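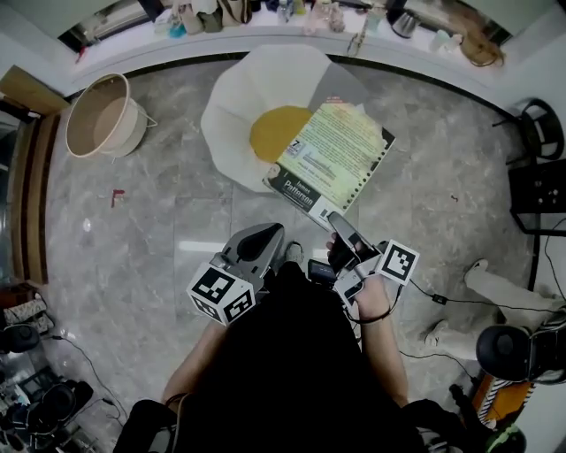

The Wimen Road

6 min read

The convoy brief was set for 04:10 and ran to 21 slides. Mitra Akbari had written all of them. She read the first one aloud to the two clients and the driver, then closed the laptop and used the paper map.

"The route is 196 kilometers," she said. "Two vehicles. We travel in the second. The first stays one bend ahead where there are bends, and 300 meters ahead where there are none. If it stops, we stop. If it turns around, we turn around and it passes us."

Odette Courtois asked why it should pass them.

"It has the armor."

Courtois wrote this down. She was an insurance assessor by training and had founded the firm that carried her name. The firm had underwritten the pumping station at Wimen, and the pumping station had reported a loss of 412 meters of copper cable. Her policy required a physical inspection. The policy of Clisel, the security contractor, required that physical inspections be discouraged in writing. Mitra had sent the letter in March. Courtois had signed it and asked for a departure time.

The other client was Eugénie Pons, an electrical engineer. She had packed a cable tester, two sets of gloves and a sleeping bag. Mitra weighed the bag, entered the figure on the load sheet and moved it to the left side of the vehicle.

They left at 04:50. The driver kept the cabin light off and the heater low. Sandrine Fleury, in the lead vehicle, called each checkpoint by number.

"One. Manned. Two men, one rifle. Waved through."

"Copy one."

"Two. Not manned."

Mitra made a mark on the map. Checkpoint two had been manned on each of the last four runs. An empty post could mean a shift change, a fuel shortage or a warning that had reached the guards and no one else. The procedure for an unmanned post was to halt short of it and wait 10 minutes with engines running. They halted.

"Is this normal?" Pons asked.

"It's in the procedure."

"That isn't the same thing."

"No," Mitra said.

At six minutes a truck came the other way with its headlights on, loaded with onions. It went past the post without slowing. Fleury reported the plate and the load. At 10 minutes Mitra cleared the lead vehicle to proceed and followed when it had reached the far side.

The post was a shipping container with a stovepipe. The door was open. A kettle stood on a crate outside it, and steam was coming out of the kettle.

She did not mention the kettle to the clients. She radioed it to the operations room, where Josiane Lebrun logged it and read it back.

"Do you want to abort?" Lebrun asked.

Mitra looked at the distance run. They were 88 kilometers out. The road behind them now had an unexplained post on it, and the road ahead had three explained ones. The matrix in the manual gave the two options equal scores. She had raised this with the author of the manual, who had thanked her.

"Continue," she said. "Change the return. We come back by the river."

"The river is nine hours."

"Log it as nine hours."

They reached Wimen at 08:35. The station manager had put out tea. He showed them the trench, which was open along its full length and dry at the bottom, and the invoice for replacement cable in the amount of 3,153 dollars. Pons climbed down with the tester and was gone for some time. When she came back there was clay on both knees.

"The old cable was aluminum," she said to Courtois. "There are offcuts under the clamps. There was never any copper in this trench."

Courtois asked her to put that in an email. The manager poured more tea, and his hand was steady until he reached the last cup.

Mitra checked her watch. The plan allowed two hours on site. They had used 50 minutes. She called Fleury on the short-range set and asked her to turn both vehicles to face the gate.

"Something wrong?" said Fleury.

"He made a phone call while Pons was in the trench. I'd like to leave before whoever it was gets here."

"River?"

"River."

Courtois was still photographing the invoice. Mitra stood beside her and held the page flat against the wind.

-- -- --

This site uses cookies to remember your reading preferences. Accept / Manage settings

Get new stories from Storis by email once a month. Enter your address to subscribe. Unsubscribe at any time.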